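How many demonstrations for a blanket folding task, and does the room matter?

Asked by Yaryna Ivanyshyn
12 December 2019

We are collecting examples for a small model that should learn to fold and straighten bedding. Two hand-held grippers, one in each hand, no robot arm at this stage. We have been at it since September and have 3574 recordings, nearly all made on the same bed with the same thin cotton sheet.

The model does well on that sheet and badly on everything else. With fleece it closes on the surface, lifts a little and lets go. My plan was to carry on with the sheet until we had doubled the number, but a colleague thinks we should stop and change the bedding. Who is right? Also, do we need to clear the room first, or can we record in ordinary bedrooms with people's belongings about?

Fakhoury

Your colleague. More of the same sheet will only teach it more about that sheet.

Onen

I agree with the above but it needs a bit more detail. We did towels and throws last year and had the same trouble. Our first 3000 recordings were on one table and we ended up using a small part of them.

What I would do in your place:

Keep the sheet recordings, but don't let them make up most of each training batch.
Get hold of several blankets of different thickness. Fleece is worth doing early, as the pads have to press into the pile before they get hold of enough cloth.
Start from a different heap each time. People tend to lay the blanket out neatly for themselves without noticing.
Do at most 70 in one home, then move on. After that the person recording gets into a rhythm and they all look alike.

On the room, leave it as it is. Shelves, pillows and other bedding are what the model will meet later on. The one thing I would watch is a patterned throw under the blanket you are folding. Keep some of those in, but make sure the plain ones are there too, or you won't know which of the two is causing a failure.

Check the time stamps on both grippers before each session as well. Ours drifted and we lost 4 days of work – very annoying, and easy to avoid.
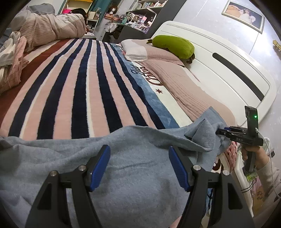

Two grippers on a fleece blanket, with a striped throw underneath.

Both tools want to be on the cloth before you begin the fold. If one hand starts early, mark the recording and leave it out of the first training run. You can always put it back.

Arora

Not sure about leaving out the early starts. We kept ours in and it made no difference that I could see. Which gripper pads are you using? Smooth ones were no good for us on anything fluffy.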